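Walwood Laundry Access Project
Progress report to the Fleta Fund, 11 Aug 2021
Prepared by Nneka Okoro

The second grant payment arrived in February and was spent on what we said it would be spent on, a sentence I have waited two reports to write. Free wash days now reach 124 households, up from 85. The Amine Street site does most of the work and has the worst parking.

Towels remain our main loss. We lent out 161 and have a firm idea where most of them are. Blandine Barbier proposed a deposit, then a smaller deposit, then a sign. We have a sign. 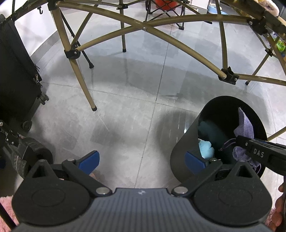 Cloth and a lavender towel in a black bin, tile floor.

The dryer repair is still open. Christodoulou has quoted twice, the second time for a different dryer. We are holding the repair money in its own budget line and ask to carry it into the next period.

Still to come are evening hours at Amine Street, which need one more key holder, and the survey you asked for. The draft runs to 2 pages. Your office's comments on it ran to over 2.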